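Shahla Azimi has ten minutes. Check-in opens at three and two rooms aren't turned over yet.

She runs the Wisto, a guesthouse up the hill from the ferry dock. Used to be her aunt's. We talk on the back stairs, her phone going the whole time.

First question, price. "People want one number," she says. "60 a night, breakfast in. In July it goes to 66. That's it. No resort fee, no towel fee, none of that."

And the booking sites? A long sigh. "I was on three. Paid out 3486 in commission last year. For a place this size! Now I'm just on Votix, and the rest call me or email." Direct bookings get the late checkout, she adds. Noon instead of ten.

The bigger change is upstairs. The top floor was storage till spring, now it's a family room with its own door. Beds cost her 1680, more than she wanted to spend. "Cheap beds, you hear about it in every reveiw."

Breakfast is Forough Amini's job. Starts at seven, earlier if you have the first boat.
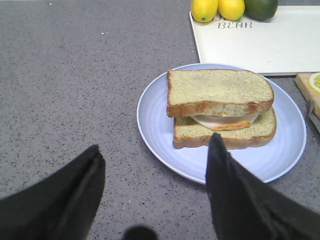
"Tell us the night before and we'll do you something at five thirty," Azimi says. "Don't tell us at midnight."

Parking? Street only, free after six. Dogs yes, downstairs rooms. Kids any age.

Would she ever buy a second place? "Ask me in the winter." Phone again, someone lost at at the dock. She's already heading down to get them.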